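Brasley 分拣间安全检查表（手持夹爪工位及 Karakaya 机械臂区）
附检查意见

单位：Hirent
检查时段：九月，早班开工前至午后交接
陪同：Bohdan Kobzar，早班班长
结果写法：合格 / 不合格 / 待查 / 不适用
上次检查遗留的问题在备注里标“旧”。

先交代一句检查范围。上一版表格是项目组随设备一起发下来的，里面一大半条目问的是设备有没有装好、数据有没有传上去，关于人的只有两条，一条是“已培训”，一条是“已签字”。我把它拆了重写。分拣间一共 8 个工位，循环餐盒回收后在这里分型号、看盖子、上架，原先全靠手，现在大部分时间用手持夹爪做同样的动作，录下来，给隔壁的 Karakaya 臂用。录的时候动作要慢，要规矩，人的手不直接碰盒子。管理层的说法是“工作内容没有变化，只是换了工具”。这句话我在检查中没有找到依据，下面各项会说到。

第一部分　工位与台面

1.1　台面干净，无水渍、油渍、碎屑
结果：合格
备注：开工前看过一遍，早班中段又看过一遍。台面是白的，脏了容易发现，这一点比旧台面好。

1.2　台面高低交接处没有翘边，边缘不割手
结果：合格
备注：用手背沿边走了一遍，没有勾到。请注意夹爪下部的指头在低处台面上方来回，遇到高出来的那道沿容易磕。三号位的同事说一个班里要磕好几次，磕了也没人登记，系统里没有这一栏。

1.3　网格围挡固定牢靠，无断丝、无外露尖端
结果：合格
备注：逐片推过。拐角处的连接看着够用，我仍然建议每月拧一次。上次报告里写“围挡可保护员工”，我把这句删了。网格挡得住盒子滑出去，挡不住别的东西，写检查报告的人不应当给它多派任务。

1.4　照明足够，无明显眩光
结果：不合格（旧）
备注：亮度没有问题，问题在盖子上。半透明的绿盖会反光，弯起来的那圈棱上尤其厉害，盯一上午眼睛发酸。项目组回复说灯光是按“采集质量”调过的，不建议改。我问调的时候有没有请工位上的人坐下来看一看，回复里没有提。处理意见：至少让两个工位试一试加柔光罩，由坐在那里的人评价，评价写在纸上，交给我。

1.5　台面高度与使用者匹配
结果：不合格（旧）
备注：台面不能升降。徒手分拣的时候这件事不太要紧，手臂可以自己找角度。夹爪有长度，手腕要提起来才能让指尖落到盒边，个子矮的人等于整班端着肩膀。给矮个同事垫脚踏板是上个月的临时办法，踏板本身又成了绊脚的东西，见 4.2。

第二部分　手持夹爪

2.1　外壳无裂纹，转轴活动顺畅
结果：合格，有一件待查
备注：五号位那一件开合时有轻微的响声，已经贴条停用。备用件数量够今天，不够下周。

2.2　螺丝齐全，无松动
结果：合格
备注：黄铜色螺丝逐颗用手试过，没有用力矩工具。项目组提供的维护说明里没有力矩值，我要过两次。没有数值，“已检查”三个字的意思就是“我摸过了”。

2.3　指面包裹的布料完整，无脱线
结果：不合格
备注：好几件的包布边缘起毛，下沿有散线。项目组认为属于正常磨损，不影响抓取。我这一项查的是会不会脱落，会不会掉进餐盒里。这些盒子清洗之后还要装吃的，线头掉在盒内，由谁看见、由谁挑出来，流程里没有写。以前徒手分拣戴的是一次性手套，坏了就换，换的权力在自己手里。现在包布坏了要在 Gisport 里提单，提单以后当班继续用。

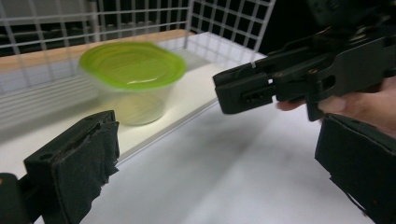

处理意见：脱线长度超过一个指甲盖的，当场换下，不等单子。班长有权决定，不需要项目组点头。Bohdan 对这一条表示支持，同时问了一句换下来的夹爪算不算停机、停机时间算谁的。我当时答不上来，已经写进第六部分。

2.4　把手处无毛刺，握持部位清洁
结果：待查
备注：把手是几个人轮流握的。交接时擦不擦，全凭自觉，消毒巾放在门口，离八号位最远。请把消毒巾挪到每两个工位之间。这种事用不着开会。

2.5　开合力度适中，连续使用不致手部疲劳
结果：不合格
备注：我自己握了一轮，30 分钟，中间没有放下。拇指根部先酸，然后是前臂外侧。我平时不干这个活，感觉会重一些，但工位上的人干的时间也比我长得多。培训材料里有一页写着“轻若无物”。建议写这一页的人来上半个班。

2.6　夹点有标识，使用者知道手指不能放在哪里
结果：不合格
备注：连杆交叠的地方，合拢时会夹手。培训里讲过，讲得很快。问了当班的人，多数答得出来，新来的两位把夹点指错了。不合格的是培训，请不要拿这两位去谈话。

2.7　缠绕物检查：转轴和连杆之间没有线头、毛发
结果：不合格
备注：和 2.3 是一回事的两头。布料掉的线，最后总有一部分跑到连杆缝里。用镊子挑，不要用手指抠，更不要一边开合一边抠。长头发要扎起来，这一条同事们做得很好，戴宽袖口的反而是来参观的人。

第三部分　作业方式

3.1　轮换制度已建立并执行
结果：不合格
备注：制度是有的，贴在墙上，每一轮结束后换到徒手工位歇手。实际情况是徒手工位已经减到没有几个，换过去要等人让位，等来等去就不换了。看早班的登记表，轮换一栏签得整整齐齐，笔迹像是一口气签完的。我不追究签字的人。一张表如果只能填“已轮换”才能提交，大家自然填“已轮换”。

3.2　作业速度由操作者掌握
结果：不合格
备注：项目组坚持说没有指标。Gisport 的看板上有一个“参考值”，每班 223 条，低于它的名字显示成灰色，高于它的显示成蓝色。我不清楚参考值和指标在安全上有什么区别，手腕也分不出来。要求：看板上去掉个人姓名，或者去掉颜色，两样任选，本周内完成。

3.3　录制中出现异常（掉盒、卡住、手不舒服），可以随时中止
结果：部分合格
备注：可以中止，按一下就停。中止的那条计入“废弃”。到检查当天为止，系统里累计的废弃条数是 957，项目组把它当作质量问题来分析，归因一栏写的是“操作者不熟练”。我抽着看了一部分，有盒子滑的，有盖子没扣紧的，也有明显是手抖了一下放下来歇着的。歇手归到不熟练里，大家就会少歇。归因选项里请加“休息”，并且选它不需要写说明。

3.4　抓取方式有统一示范，避免别扭姿势
结果：待查
备注：示范有，是项目组的工程师拍的，身高比我们这里多数人高出一截。示范中手腕几乎是直的。换成本班的人，同样的盒子、同样的台面，手腕往外撇得厉害。请用本班的人重新拍一次，拍两个身高的。

靠近盒子的那一段最值得看。培训要求指尖先合拢、慢慢接近，再张开去夹盒边，徒手的时候没有人这样拿盒子。多出来的这个停顿对机械臂可能有用处，对人来说，是每一次都要把夹爪悬空端住一小会儿。一次不算什么，一个班下来是最累的一段。Bohdan 说他一开始也觉得这是小题大做，后来替人顶了一个班，第二天拧不开水瓶。
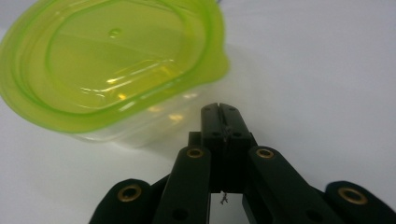 夹爪指尖并拢，靠近绿盖餐盒，尚未接触。

3.5　取放带凸耳的盒盖时不使用蛮力
结果：合格
备注：盖子边上那块凸出来的小耳朵，徒手一掰就开，夹爪没有好办法，有人会用指尖去撬。撬的时候容易打滑。现在的约定是开盖一律放下夹爪用手，不录。这个约定是工位上的人自己商量出来的，项目组后来补了文件，补得倒是很快。

3.6　餐盒分类标准没有因为录制而降低
结果：不合格
备注：这一条原来不在安全表里，是我加的。以前一个老手拿起盒子，手指一转就知道盖子有没有裂、盒身是不是发黏。隔着夹爪，什么也摸不出来，只能靠看。看漏了的，流到下一道，由清洗间的人空手去碰裂口。清洗间上个月报了两起划伤，都不重。我不敢说一定和夹爪有关，登记上没有写是从哪个工位过来的盒子，也没有人想过要写。从现在起写上。

第四部分　通道与地面

4.1　应急通道无堆放
结果：合格
备注：保持。

4.2　地面无绊脚物
结果：不合格
备注：脚踏板，两块。换班的时候挪开，挪到的地方正好是过道拐弯处。请买带挂钩的那种，不用的时候挂起来。

4.3　线缆已收纳
结果：待查
备注：机械臂那一侧的线走了线槽，工位一侧的没有看全，午后交接时人多，下次补。

4.4　急救箱就位，药品在有效期内
结果：合格
备注：缺弹性绷带。原来有一卷，问了一圈，是拿去裹手腕了。用得这么快本身就应该记一笔。

第五部分　Karakaya 臂区

5.1　急停按钮有效，位置无遮挡
结果：合格
备注：每个都按过，臂都停了。有一个按钮前面立着一块宣传展板，已经请人挪走，挪走之后才打的“合格”。展板上的标题是“让双手更轻松”，内容不评论。

5.2　人员进入区域时设备自动停止
结果：合格
备注：从三个方向走进去试过。供应方的人在场时试一次，不在场时又试一次，结果一样。这一条我承认做得比我预想的好。

5.3　无人看管时设备不启动
结果：待查
备注：午休时臂停着，门开着。谁有启动权限，名单上有已经调走的人。请清理名单。

5.4　臂出错时由谁处理，职责清楚
结果：不合格
备注：文件上写“由在场人员协助复位”。在场人员就是分拣的人。他们在工位上干着自己的活，听见隔壁响铃，放下夹爪过去把卡住的盒子拿出来，再回来接着录。这段时间不算录制，也不算休息，在 Gisport 里显示为空白，空白多了名字变灰（见 3.2）。要么指定专人，要么把这项工作写进岗位说明并且算工时。“协助”两个字不能再出现在文件里。

5.5　进入臂区处理卡盒的人受过相应培训
结果：不合格
备注：当班去过臂区处理的人里，有受过培训的，也有看别人做过几次就会了的。后一种人动作熟练，这恰恰让我不放心。没有培训记录的，从今天起不进去，响铃就让它响着，打电话给供应方。供应方到场需要多长时间，合同里应当有，请采购把那一页复印给我。

第六部分　人的部分

6.1　员工知道自己的动作被录下来用于什么
结果：部分合格
备注：都知道是“教机器”。教到什么时候为止，教完以后工位还留几个，没有一个人能答出来，我问了项目组，也没有得到答复。有人会说这不属于安全检查。我的看法是，一个人每天想着这件事干活，注意力就不可能全在手上，所以我把它留在表里，愿意删的人请签名删。

6.2　员工可以对录制提出异议，且不受影响
结果：待查
备注：有一个意见箱。打开过，里面有三张纸，一张是问空调的。我把这理解为大家不用意见箱，并不理解为大家没有意见。

6.3　不适症状有登记，有跟进
结果：不合格
备注：登记本在班长桌上，最近几页写的是“手腕酸”“肩”“同上”。跟进一栏全空。Bohdan 说他报上去了，上面回的是“适应期现象，大约两周消失”。写得最早的那一位，到检查时早就过了两周，仍然在写“同上”。请安排职业健康的人来看，来之前这几位改做徒手。

6.4　休息时间没有被占用
结果：不合格
备注：午休前后各有一段“补录”，把上午废弃的重录一遍，说是自愿。我在门口站了一会儿，补录的人都是名字发灰的人。

6.5　停用夹爪造成的停机时间，不计入个人
结果：没有规定，按不合格处理
备注：回答 2.3 里 Bohdan 的问题。设备坏了，时间算设备的。请在 Gisport 里改，改不了就用纸记，月底由班长签字为准。

6.6　岗位说明已按新工作方式更新
结果：不合格
备注：人事那边的岗位说明还是“餐盒分拣员”，内容一个字没动。如果工作真的没有变化，这份说明就仍然准确，那么录制、补录、给机械臂复位就都是说明以外的活。如果有变化，请更新说明，同时重做风险评估。两个方向都能走通，现在是两头都不走。

整改清单（按先后）

一、没有培训记录的人员停止进入臂区。即时。
二、脱线的包布当班更换，权限给班长。即时。
三、登记有不适的人员改做徒手，安排职业健康检查。即时，检查日期由人事书面通知本人。
四、看板去姓名或去颜色。本周。
五、废弃归因增加“休息”。本周。
六、消毒巾移位，补弹性绷带。本周。
七、恢复足够的徒手工位，让轮换能够真的换过去。下次检查前。项目组已经口头表示这会影响录制进度，我已经知道了，仍然列在这里。
八、柔光罩试用，脚踏板更换，台面升降方案报价。下次检查前。
九、按本班人员身高重拍示范。下次检查前。
十、岗位说明与风险评估。由 Hirent 人事和项目组共同负责，请写一个具体的人名，不要写部门。

班长意见（Bohdan Kobzar 手写，照录）

一到三我今天就做。四到六我没有权限，谁有权限请告诉我。第七条大家最关心。关于 3.6 我补充一点，裂盖的盒子我让他们先放在台边，攒几个一起徒手复查，慢一点，总比到清洗间割手好。这个做法系统里看不见，请不要因为看不见就来问我们为什么慢。另外机械臂晚上跑的那一批，早上来总有一小堆放错型号的，是我们的人捡的，这个时间也请算进去。

检查人答复

放错型号的那一堆，明早请先不要动，我六点半过来看。复查裂盖的做法同意保留，已抄进 3.6。夜间那一批的处理时间并入 5.4 一起解决。

项目组意见栏：空
供应方意见栏：“已阅”
下次检查：一个月后，早班，不提前通知。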